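Storneck Handheld Gripper Units: Maintenance and Setup
Progress report to Clutia, second reporting period
Submitted 16th August 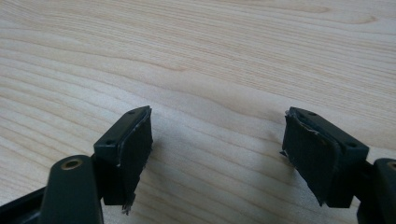
Work in this period covered the finger assemblies, the pad replacement procedure and the camera mount check. The drive linkage was left alone except for cleaning. Spending on parts stayed inside the maintenance line agreed in January, and no transfer between budget lines is requested.

1. Finger pads

The pads remain the part that limits service life. Wear starts along the top edge, where the pad meets the mounting block, and shows first as a thin light line. After that a corner begins to lift. On the unit now in for service the right pad has a frayed, peeling corner at the top, and the left pad is torn along its bottom edge with pale fibers hanging from it. Both pads will be replaced together. Fitting one new pad against one old pad was tried in the first period and gave uneven closure, so the procedure now rules it out.

The inspection interval had been set at 500 grasp cycles. It is now 200. The shorter interval adds little labor, as the operator can check both pads with the fingers fully open before starting a session. A lifted corner takes the unit out of use. A light line alone is entered in the log and the unit stays in service.

Replacement steps, as revised:

Remove the finger from the arm before peeling the pad. Peeling in place loads the arm pivot.
Clean the block face down to bare plastic. Old adhesive left at the top edge is the usual cause of early lifting.
Seat the new pad from the top edge downward and press for 3 minutes.
Leave the unit overnight before the first grasp.
Close the fingers on the setting gauge and confirm contact along the full height of both pads.

The overnight wait is new. It means that a unit pulled in the afternoon is lost for the rest of that day, and the session plan has been changed to allow for this.

2. Mounting blocks and inserts

The blocks are still the original printed parts. No cracks have been logged at the screw holes. The brass inserts in the arm pieces are holding, but two worked loose on a spare set after repeated removal of the fingers. Those were reset with heat and checked for square. Finger removal will become more frequent under the revised pad procedure, and insert condition has been added to the 200-cycle check for that reason.

A redesigned block with a shallow lip at the top edge has been drawn. The lip is meant to cover the pad joint and keep it from catching on objects during approach. Gittins has quoted for a first batch of 100 blocks. The order has not been placed — we want the lip height settled on a trial pair first.

3. Camera view

The mount was reset so that both pads sit in the lower part of the view with the gap between them clear. The check is done over a plain wooden tabletop with nothing on it, fingers open. Diffuse overhead light is preferred. A hard shadow between the fingers has caused false readings in the opening-width estimate.

4. Open items

Pad material. The present pad material tears at the bottom edge where it extends below the block. Grindis has offered a denser sheet in the same thickness. Samples are on order.
Spare fingers. One complete pair per unit is needed to avoid downtime during the overnight wait. At present the units share spares.
Log format. Pad changes and insert checks are still kept on separate sheets and will be merged.

5. Next period

Trial of the lipped block on one unit, side by side with a standard unit on the same task set. Comparison of the Grindis sheet with the present foam over 500 cycles. If the denser sheet holds, the inspection interval will be reviewed again — any change will be sent to Clutia for approval before it goes into the procedure.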